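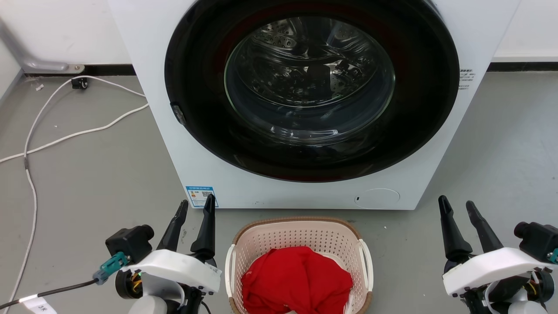

## 4. Setting up and running the wash

This section covers the laundry at Kisenau, all 17 units' worth of it. Sections 1 to 3 dealt with keys, bins and the gate. If you skipped them, the gate will remind you.

The notes are for new residents, but long-timers are encouraged to read 4.3, particularly those who have been dosing powder by the fistful since the building opened.

### 4.1 Before your first wash

1. Collect a laundry card from the office. It looks exactly like the bike-cage card. Write LAUNDRY on it in permanent marker before you leave the counter.
2. Load credit onto the card at the box beside the laundry door. The box takes coins and bank cards. It claims to take notes.
3. Wait for the double beep. A single beep means the box has noticed you and nothing more.
4. Put your unit number on your basket. A basket without a number becomes communal property in the eyes of certain neighbours, and they will argue the point well.

**Note:** Credit doesn't expire, but it can't be moved to another card either. Tin-yau Tang in the office can look up a balance if the card is lost. He can't look up a balance if you have no idea when you last used it or what you put on it, though he'll be polite while you guess.

### 4.2 Booking

The booking sheet hangs inside the laundry door, on a clipboard, with a pencil on a string. We tried an app. The pencil has better uptime.

1. Write your unit number in a free slot. Slots are 2 hours long and include drying your eyes over the state of the lint filter.
2. Book no more than 2 slots per unit per week. Doonas count as one slot each.
3. If you aren't going to turn up, rub your number out. There's an eraser on the other end of the pencil.
4. If the person before you is running late, give them ten minutes. After that you may move their washing into their basket. You may not fold it, since this has been found to be more upsetting than leaving it in a heap.

**Caution:** The last slot ends at 10 pm. Spin cycles after 10 pm travel up through the slab and into units 4 and 5, and from there they travel to the office in writing.

### 4.3 Detergent

More grief comes from this subsection than from the rest of the manual put together.

1. Use a low-sudsing detergent marked for front loaders. Top-loader powder makes enough foam to stop the cycle, and the machine will then rinse for what feels like a school term.
2. Use half of what the packet recommends for a normal load. The packet was written by people who sell packets.
3. For work clothes, footy gear or anything that has been gardened in, go up to the full dose.
4. Liquid goes in the compartment marked II. Softener goes in the one with the flower. Compartment I is for prewash, and if you've never run a prewash, leave it alone.
5. Wipe up drips. Dried softener has the grip of roofing tar and roughly the same charm.

**Note:** Eucalyptus oil is fine for woollens in small amounts. A capful will do. The resident who used a bottle in May meant well, and the hallway smelled like a cough lolly until winter.

### 4.4 Loading and starting

1. Check pockets. Tissues are the common enemy, followed by lip balm, which does permanent damage and is always somebody's favourite.
2. Zip the zips and hook the hooks. Bras go in a mesh bag. An underwire that gets loose will find its way through the drum holes, and the call-out fee for retrieving it is $108, charged to the card that started the cycle.
3. Load items one at a time and loosely. You should be able to lay your hand flat on top of the pile with space above it. If you have to lean on the door, you have two loads.
4. Don't wash one heavy thing by itself. A single bath mat throws the balance out and the machine will spend half an hour trying to negotiate with it. Add a couple of towels.
5. Push the door until it clicks. Check that no sleeve or sock is caught in the seal.
6. Choose a program (see the table), tap your card, press Start.

| Program | Good for | Not good for |
|---|---|---|
| Cottons 60 | Sheets, towels, tea towels | Anything you'd like to stay the same size |
| Everyday 40 | Most clothes | Wool, silk, optimism |
| Cold 20 | Darks, lightly worn things | Grease |
| Wool | Jumpers | A full drum |
| Rinse + Spin | Swimmers, hand-washed things | Actual dirt |

**Caution:** The door locks once water goes in and stays locked until it has drained. Pulling harder doesn't alter this. If you've spotted a red sock among the whites, press and hold Pause. If the water level is low enough the lock will release inside a minute or so. If it isn't, you now own pink things.

### 4.5 When the cycle ends

1. Wait for the lock to release. It takes its time after the display reads 0, and glaring at it has been tested thoroughly.
2. Take everything out, then feel around the inside of the rubber seal. Socks live there. So, on one occasion, did an earring belonging to Wing-yan Liao, who had by then accused two cats and a nephew.
3. Wipe the seal with the cloth on the hook. Hang the cloth back up.
4. Leave the door ajar and the detergent drawer open a finger's width. A closed machine grows a smell, and the smell moves into everybody's towels.

### 4.6 Drying

The lines in the rear courtyard are free and need no booking. The Dornis dryer costs credit and needs its own slot, so book it when you book the wash.

- The lines nearest the fence get sun until mid-afternoon. The ones under the pergola get shade, leaves and the occasional opinion from a magpie.
- Take pegs in with you. Plastic ones left in the sun go brittle and end up in the drain.
- Clean the dryer's lint filter **before and after** each load. Before, because you can't trust people. After, because you are people.
- Nothing with rubber backing goes in the dryer, and nothing that's been used to mop up oil or turps. Both are a fire risk and neither one is a matter of taste.
- Let the dryer finish its cool-down. Hot cotton bundled tightly into a basket can go on heating up by itself.

### 4.7 Monthly clean

Each unit takes a turn, in order, starting from 1. Your turn is marked on the clipboard. Allow an hour.

1. Run Cottons 60 empty with a machine cleaner from the shelf. No detergent.
2. Pull out the drawer (press the blue tab, then pull, in that order) and scrub it in the trough with the old toothbrush. Please don't take the old toothbrush home.
3. Lay a towel on the floor, put the shallow tray under the drain filter, and open the filter a quarter turn. Let it drain before opening it further.
4. Remove coins, hair ties and the unidentifiable. Coins go in the jar.
5. Screw the filter back in until it's firm. Run a short rinse and look for leaks.
6. Initial the sheet.

**Caution:** Do step 3 slowly, and never straight after a hot wash. There is more water in there than you think, and it comes out at ankle height.

### 4.8 Trouble

**Won't start.** Check the door click, then your credit, then the tap behind the machine. Somebody turns that tap off every time they go on holidays, including when it isn't their tap.

**Stops partway and shows a drain fault.** Clean the filter as in 4.7. If it returns on the next load, stop using the machine and tell the office.

**Walks or bangs on spin.** Pause it, wait for the lock, spread the load out by hand and start the spin again. If it bangs with nothing in it, ring Brukari on the number next to the light switch and quote contract 16. They'll ask whether you've tried turning it off and on. Say yes, and preferably make it true first.

**Foam coming out of the drawer.** Reread 4.3 while you wait.

**Water on the floor.** Turn off the tap, then the power at the wall if you can reach the switch without standing in the water. If you can't, use the breaker marked Yen in the hall cupboard. It's named after the electrician, and it does control the laundry.

Revised 3rd October. Corrections to the office in writing, legibly, one per page. Section 5 covers the barbecue.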